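# Packing Loose Forms in Paper Bags

Project report, 5th April

## 1. Purpose

The Nemus archive exercise asked for a packing method for loose ruled forms that uses no plastic. We compared two kraft bags, listed in our notes by supplier: Bartoš and Feka. The Feka bag has a wider base and heavier paper.

## 2. Method

A set of 2262 forms was divided into stacks and packed at a plain table. Each stack was squared by hand, laid flat, and moved into an upright bag. The top flap was folded down twice and creased. No tape was used. Each bag was then carried to the shelf, left overnight, and opened again.

We logged three faults:

- bent corners on the outer sheets
- a flap that opened on the shelf
- a base fold that gave way when the bag was lifted

## 3. Results

The first 1000 forms went into Bartoš bags. Corner damage was limited to the top and bottom sheets of a stack. Flaps opened on two bags, both of them overfilled.

The remaining forms went into Feka bags. The flaps stayed shut, but the stiffer paper kept its old creases and the sides pushed inward against the stack. Sheets that were slightly offset before packing came out with bent edges.

## 4. Discussion

Squaring the stack had more effect on damage than the choice of bag. A bag that has already been folded should be opened fully and its base pressed flat before filling. The Una labeling sheet was not tested, as the labels arrived too late. It is planned for August, together with a card insert behind each stack.
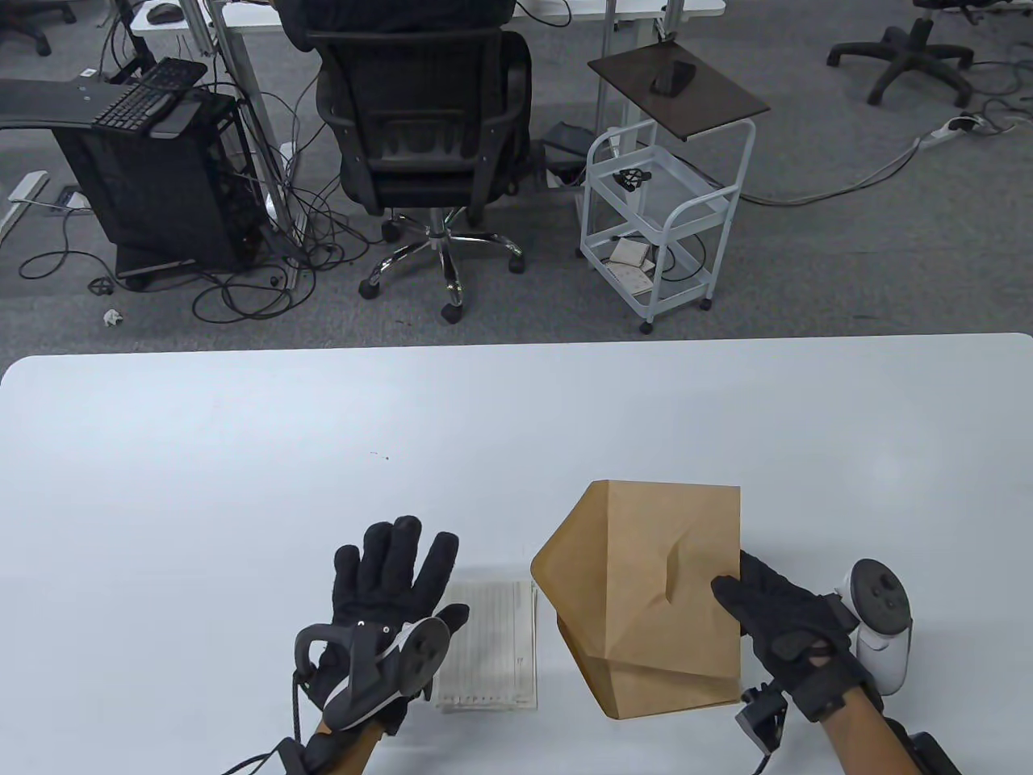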